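# Gullow cell rules working group - minutes, January

Started at 10:30, finished a bit before lunch. Room 514 again, with the radiator that can't be turned down.

Who was there: Fadime Tokgöz in the chair, me taking notes (so complain to me if I've got you wrong), two from Baysal on the call, one from Zirkia in person, and most of the bench crew. The electrical lead sent apologies and a page of written comments, which we got to under item 4.

## 1. Last minutes

Fine, apart from my spelling of "enabling," which I had managed to get wrong everywhere. Fixed in the copy on the shared drive. The action on me to find the old risk assessment for the first picking cell is still open. I've looked in the obvious folder and in the one called "old obvious folder," and I'm going to ask Baysal if they kept a copy when the cell was theirs.

## 2. Where the draft is

The draft house rules went out to everyone before the break and came back with 43 comments, a much better response than I had hoped for! A lot of them are about wording and I've just taken those. What's left for the meeting was the stuff where people want different things: who is allowed in reach of the arm, what counts as reduced speed, what has to be fastened down, and what gets written in the log.

Fadime reminded us that these rules sit underneath the standards and the risk assessment for each cell. If a house rule and a risk assessment disagree, the stricter one holds until somebody fixes the mismatch. She wants that on page one in large type. Agreed, and I'll put it there.

Zirkia asked if the rules apply to their people when they're on our floor. Yes. They'd also like a short version they can send out before a visit. I said I'd do it and then remembered how many other things I'd said I'd do, so Zirkia will write the first cut and I'll check it.

## 3. Hands in the bin

This was the long one. The draft says no hands in a bin while the arm is powered. The bench crew say (loudly, and I have some sympathy) that resetting the objects between runs is most of their day, and dropping drive power each time makes a short job into a slow one. They'd prefer a protective stop with the pendant in the hand of the person doing the reset.

Baysal use something close to that already. Their rule is that the person reaching in holds the pendant, and no one else may clear the stop, even when asked nicely. They also say out loud "hands in" and "hands out." One of them admitted that it felt silly for a week and then people started doing it at home with the dishwasher.

Fadime's worry is that a stop on the pendant isn't the same thing on every arm we have. On some it is a proper monitored stop and on some it's only the program pausing, and she doesn't want anyone's fingers depending on a paused program. I think that's right and I said so. After a good deal of back and forth we landed on this:

- Default stays as drafted: drive power off before hands go in.
- A cell can use the pendant method if its risk assessment names the stop function and someone has tested it on that arm.
- The test gets repeated after any controller update.
- Whoever reaches in holds the pendant.
- "Hands in" and "hands out" are said aloud. Yes, even when you're alone.

The bench crew can live with that. They asked how soon the tests can be done, and Fadime will put up a sign-up sheet for the arms that see the most resets.

We also talked about tongs. Somebody suggested long tongs for fishing things out of the far corners, and I liked the idea until we'd all described what we would really do with long tongs. They stay allowed, and they count as hands.

## 4. Speed while setting up

Written comments from the electrical lead, summarized: the draft says "slow" in four different ways and gives a figure in only one of them. Guilty. I'll go through and replace every "slow" with "reduced speed, as set in the cell's risk assessment," and the figure will live in that one place.

Zirkia pointed out that the gripper matters as much as the arm. A finger that comes down at a gentle speed onto the edge of a rigid bin can still pinch, and most of our grippers have plenty of bare hardware around the fingers. So there will be a separate line for grippers: no closing tests with a hand anywhere near, and use a scrap object to check the grip. Baysal would like "scrap object" defined. We declined to define it.

Nobody was against the new first-run rule: the first run after any change to the tool, the bin or the program is done at reduced speed with somebody at the stop button for the whole run. The old text said "nearby," and I've seen how far away nearby can be.

## 5. The log

Grorkex now takes stop reports straight from the tablets, and I love it, and I may be the only one. The bench crew find the form too long. I had brought the export along, more than 900 entries, and we scrolled through some of it on the big screen. A large share have "stopped" in the reason box and nothing else. That tells us very little, and I can see why a tired person types it.

So the form gets shorter. Required from now on:

1. Which cell
2. Who pressed stop, or whether the arm stopped itself
3. What it was touching or about to touch
4. Whether anything had moved from where it should be

Everything else becomes optional. Fadime asked that we keep the near-miss box, and make it clear in the text that ticking it brings nobody any trouble. There was a bit of a silence after that. I think it needs saying more than once, so I've added it to the agenda for next time too.

Baysal asked if they could see our entries. Fadime is happy with it once operators' initials are stripped out. Action on me to ask Grorkex support how that's done.

## 6. Any other business

- Gloves: the loose fabric ones are out near any rotating joint. Fitted ones are okay if the risk assessment says so.
- Visitors: they stay behind the line, and the person who brought them is the person who keeps them there.
- Laminated copies of the rules at each cell, or a tablet link? Both. I know, I know, but the tablets do go flat.
- Zirkia brought very good pastries and would like that minuted.

## Actions

- **Me:** page one wording; clean up "slow"; ask Baysal about the old risk assessment; ask Grorkex support about initials; rewrite the section on fastening (see the note at the end).
- **Fadime:** sign-up sheet for stop tests; approve the short log form.
- **Zirkia:** first cut of the visitor version.
- **Baysal:** send their text for the "hands in" rule.
- **Bench crew:** try the short form on paper for a couple of weeks and scribble on it freely.

Next meeting is the same time and the same room, unless I can get us one with a window that opens.

## Note on fastening and cables

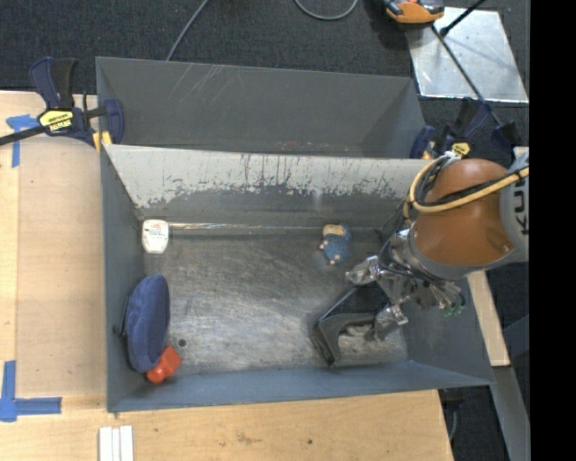 The fastening section got squeezed out of the meeting, so I've put down where I think we stand and you can argue with me by email. My proposal is that anything the gripper could push against gets fastened to the table or the stand before drive power goes on, and that its place is marked so a shift can be spotted by eye. For metal bins I'd write in a bar clamp at either end, like the clamps on this pair, with a quick tug on each before the first run of the day. Blue tape on the wood is fine as a marker as long as it isn't asked to hold anything. On the arm, cables should be bundled and strapped along the joint, and whoever does the first run should watch the yellow one's loop through the full wrist movement. I'd also like a line about floor cables, such as the gray ones on the carpet behind the bins: route them away from where people stand to do a reset, and cover them if they have to cross a walkway. Baysal already have wording for covers and I'll borrow it if they don't mind. Comments to me before the next draft goes out, please, and put the section number in the subject line this time.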